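Notes on an equipment budget, second round

14 September 2019

The revised equipment plan for the handling bench was submitted in August and has now been returned with two queries. I set out my reasoning here, partly for colleagues who have asked and partly so that I have it written down before the next round.

The first query concerned the arm itself. We had quotations from Solari and from Gorusow, and the difference between them was smaller than the headline prices suggested. Solari included the controller and the mounting plate but charged separately for training. Gorusow did the reverse. Once both were written out on the same lines, Gorusow came in 7 per cent lower over the life of the lease, and that is the figure I have put forward.

The second query was about consumables, and I accept that the original paper was thin on this point. Finger pads wear. They are ordered from Cusi in packs, and delivery takes 31 days. A bench that stops for a month for want of a small part is an expensive bench, so the revised plan carries two full sets in stock at all times. It also includes a line for test items. Groceries are cheap -- a bottle of water and an ear of corn cost next to nothing -- but they were being bought out of petty cash, and the claims took longer to process than the shopping.

I would advise anyone drawing up a similar plan to settle the test items before choosing the fingers. A smooth, clear bottle and a cob with its husk half on make very different demands on a grip, and a quotation based only on weight and reach will say nothing useful about either.
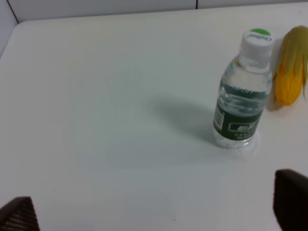
The remaining item is the table. The Juker model was questioned on the grounds that any flat surface would serve. I have kept it in the plan. Its height can be set and locked, and the cost of re-measuring every time a lighter table is nudged was left out of the comparison.

Of the whole sum requested, 74 per cent is for the arm and its lease, with the rest divided between parts, the table and staff time. Staff time is the line most likely to be cut. I have asked that any reduction be taken from the spare mounting hardware first, and I am waiting for a reply on that point before the order is placed.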